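Notes on Keeping a Household Inventory
23 Jan 2021

The household inventory at Nurkley has now been kept without a break since 1901. Readers of this journal have asked how it is maintained, and a short account is given below.

The first volume lists 300 items, from the kitchen range to the coal scuttle. Later volumes are less thorough -- the wartime one runs to 19 pages -- but each follows the same order of rooms, beginning at the back door.

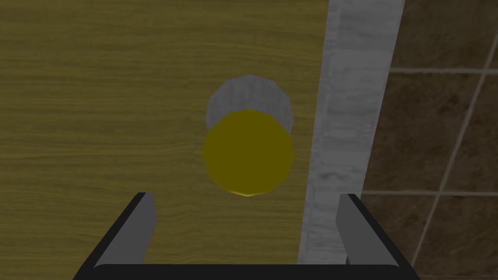
Tabletop study, computer rendering. Credit: Skaltach

Entries should be made in ink and in plain words. An object is recorded under the room in which it is normally kept, with its date of purchase where known. Repairs are entered on the facing page. Items given away are struck through with a single line, so that the original wording may still be read.

The present volume was begun this January. It has been ruled for 1000 entries, and the pantry and the upper landing have yet to be entered.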